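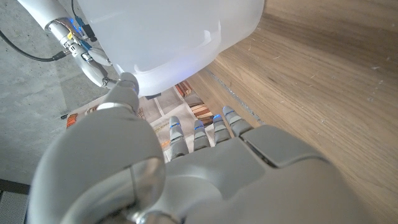 Translucent white plastic, the species under discussion.

Forum: Kitchen & Pantry > Storage
Thread: Deli tubs vs. "real" food storage, settle this for my household

herness_77
Posted 08/05/2025

My wife and I have been married 17 years and have had exactly one serious argument, which is still going. She wants to throw out every takeout tub we own and replace them with a matching glass set. I believe a tub that held soup once can hold soup again, and that this is the closest thing to wisdom I've picked up as an adult.

The current situation is one deep drawer, no system, lids in a separate drawer because of a decision made in a previous apartment. Opening either one is a two-handed job. I'm asking for opinions, preferably mine.

MartaW
Glass. I'm sorry. I switched in February and I don't miss the orange film on everything that ever met a tomato.

darach_lid
The orange film is seasoning.

MartaW
It is not seasoning.

pantrygoblin
Worked in restaurant kitchens for a long time and we ran the entire place on plastic deli tubs. Half pint, pint, quart, all the same lid. That last bit is what matters. If you're hoarding random takeout tubs you have eleven shapes and none of them stack. Buy one sleeve of the restaurant kind, recycle the rest, and your wife gets her matching set. Everybody goes to bed annoyed but the drawer closes.

herness_77
I floated "matching plastic" over dinner. It was received as a hostile proposal.

Athina X
Has anyone mentioned that glass weighs as much as a small dog? I carry lunch on a bus. By the time I've packed soup in glass, plus the sleeve so the glass doesn't break, plus the bag so the sleeve doesn't leak, I'm on an expedition. Glass at home, plastic for travel. I don't see why a kitchen has to pick a religion.

blomqvist_b
Because the drawer is finite, Athina.

Athina X
My drawer is fine, thank you for asking.

pantrygoblin
Also OP, label things. Masking tape and a marker, name and date, tape cut with scissors instead of torn if you want to be insufferable. The see-through ones let people believe they'll recognize what's inside. You won't. Gravy, caramel and chicken stock all look the same frozen.

darach_lid
Confirming this. Had caramel on mashed potatoes. Wasn't terrible.

R_Hudec
I'm going to be the unpopular one. I don't put hot food in any plastic and I don't microwave it, whatever it says on the bottom. Takeout tubs weren't built to go through the dishwasher 28 times. Once they go cloudy and scratched, out they go. You can keep buttons in them.

pantrygoblin
Cooling first is good practice, agreed, though don't leave a pot of stock sitting on the counter all night waiting for it. Shallow container, into the fridge. But thin tubs going brittle is a real thing. They crack at the rim and you find out when you're holding chili.

MartaW
Which doesn't happen with glass.

R_Hudec
With glass you find out all at once.

MartaW
I've broken one. One! And it was the cat.

blomqvist_b
Glass lids, though. Nobody sells a glass set with a lid that outlives the glass. The clips snap off, the gasket grows things, and the replacement lid costs nearly what the bowl did. I now own seven beautiful glass bowls covered with dinner plates.

Athina X
Take the gasket out and wash it separately. A toothpick gets it out of the groove.

blomqvist_b
The gasket comes out?

Athina X
...yes.

blomqvist_b
I need to go and look at something.

herness_77
Update. We emptied both drawers on the kitchen floor last night. Rule was every tub had to find its lid or leave. I went in confident. There were 2 lids that fit nothing we have ever owned, and one tub with a lid so perfectly matched that we both went quiet for a second. It held rubber bands.

We've landed on glass for the fridge, a sleeve of deli tubs for the freezer and lunches, and one shelf in the garage which she calls "his" and I call "the archive."

MartaW
So you lost.

herness_77
I have a shelf, Marta.

darach_lid
How big a shelf

blomqvist_b
Back. The gasket does come out. I don't want to talk about what was behind it. Switching to plates permanently.

R_Hudec
Do the quart tubs fit standing up in a fridge door? Mine has the low rail and everything tall tips over when I open it.

pantrygoblin
Pints do. Quarts depend on the door. Measure from the rail to the underside of the shelf above, and leave yourself enough room to tilt it out.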